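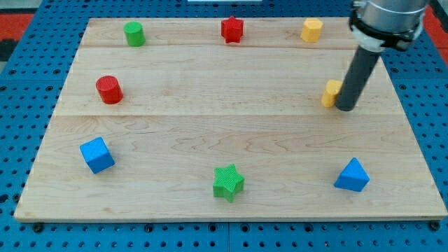

Looking after wooden blocks and boards

Painted wooden blocks last for years if they are kept dry and cleaned the right way. The same goes for a plain maple board used as a play surface or a sorting tray. Most of the damage I see comes from soaking.

Everyday cleaning

Wring out a cloth in warm water with a drop of dish soap until it no longer drips. Wipe each block on all sides, then go over it again with a cloth dampened in plain water. Dry it right away with a towel. Cylinders only have one awkward spot, the rim. Stars are harder. Dirt sits in the inside corners, and a soft toothbrush gets it out without taking the paint along.

Don't put blocks in the dishwasher or leave them in the sink.

Sticky marks

For tape or sticker residue, rub in a little cooking oil with your fingertip, wait 10 minutes and wipe. Wash off the oil with the soapy cloth. Try the bottom of one block first. Red paint on older sets tends to come off on the cloth, and if it does, stop there and use a dry eraser instead.

Crayon on bare maple comes off with baking soda on a damp cloth. Rub with the grain.

Rough spots

Sand bare wood by hand with 300 grit paper, lightly, along the grain. The ends of a board soak up water faster than the face and get fuzzy first, so check them when you check anything else. On painted blocks, sand only the chip itself and touch it up with a paint labeled safe for toys. Give it the full drying time on the can.

Boards made of joined planks

A board glued up from several planks will move a little between winter and summer. Keep it away from radiators and sunny windowsills. After wiping, stand it on edge so air reaches both faces. If a seam opens, work wood glue into the gap with a piece of thin card, clamp it gently and leave it overnight. Scrape off the squeezed-out glue while it is still rubbery.

I oil my board every September. One thin coat of food-safe mineral oil on both faces and the ends, wiped off after an hour.

Storing

An open bin or a cotton bag is fine. Plastic boxes with tight lids hold moisture, so leave the lid off until the blocks have dried overnight.

Rosalie Kuster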